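Como tirar a névoa branca do piso claro depois de rejuntar?

Oi, pessoal. Terminei de trocar o piso da cozinha e da área de serviço em setembro e estou meio desesperada. O porcelanato é bem clarinho, acetinado, e depois do rejunte ficou um véu esbranquiçado em cima de tudo. De frente quase não aparece, mas quando o sol entra de tarde pela porta da área dá pra ver cada passada de esponja do pedreiro, parece vidro mal lavado.

Já passei pano úmido umas mil vezes, já passei detergente neutro, já passei vinagre com água morna (dica da minha sogra) e a única diferença foi a casa ficar cheirando a salada. O rejunte é cimentício, cinza-platina, comprado na Foddale, e o pedreiro jura que "sai com o uso". São 34 metros quadrados, então qualquer coisa que eu for fazer ajoelhada eu queria fazer uma vez só!

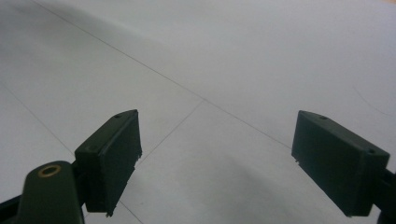 Leitura: 2 min

O que eu queria saber: posso usar aqueles produtos pós-obra com ácido sem estragar o rejunte? E preciso esperar quanto tempo? Me cobraram 900 reais pra vir uma empresa limpar e eu achei um absurdo, mas se for o jeito, eu pago. Ah, e tenho gato, que anda por tudo e depois lambe a pata, então isso também me preocupa.

Obrigada desde já!
Si-eun Ok

Resposta de Žydrūnas Butkienė

Si-eun, calma que isso tem conserto. Passei pela mesma coisa no meu apartamento, também com piso claro, e quase chorei achando que tinha perdido tudo.

O véu é resto de cimento do rejunte que secou em cima da peça. Água e detergente não dissolvem, e o vinagre é fraco demais pra isso, fora que usado toda hora vai comendo o rejunte. Você precisa de um removedor próprio pra resíduo de rejunte cimentício. Olha no rótulo se serve pra porcelanato e segue a diluição que está lá, porque muda bastante de uma marca pra outra. Foge do ácido muriático, pelo amor de Deus, e do tal "limpa-pedra" sem procedência – minha vizinha manchou a varanda inteira com aquilo.

Eu fiz assim: esperei o rejunte curar o prazo da embalagem, testei atrás da geladeira, molhei as juntas com água limpa e só aí passei o produto, num pedaço pequeno de cada vez. Deixei agir 5 minutos, esfreguei com fibra branca (a verde risca!), puxei com rodo e enxaguei duas vezes. Não deixa secar em cima. Luva, janela aberta e nunca, nunca misturar com água sanitária.

O gato fica trancado no quarto até o piso estar enxaguado e seco. O meu miou a tarde toda e sobreviveu.

Sobre os 900 reais, eu faria sozinha mesmo, um cômodo por dia. O joelho reclama, mas passa.

Resposta de Do-yoon Wang

Concordo com o vinagre, para com isso. Só acrescento uma coisa: confere se o rejunte é cimentício mesmo. Se for epóxi o removedor é outro, e esse comum não faz nem cócega. Aqui era epóxi, o instalador não avisou e gastei 2 frascos à toa.

Resposta de Bakari Muriithi

Aqui saiu com o tempo, uns meses passando pano. Mas o meu era piso escuro e fosco, não sei se vale. Cobra do pedreiro, ué – limpar o excesso na hora é serviço dele.

Fale conosco | © Ralivis Comunidade – Todos os direitos reservados | Voltar ao topo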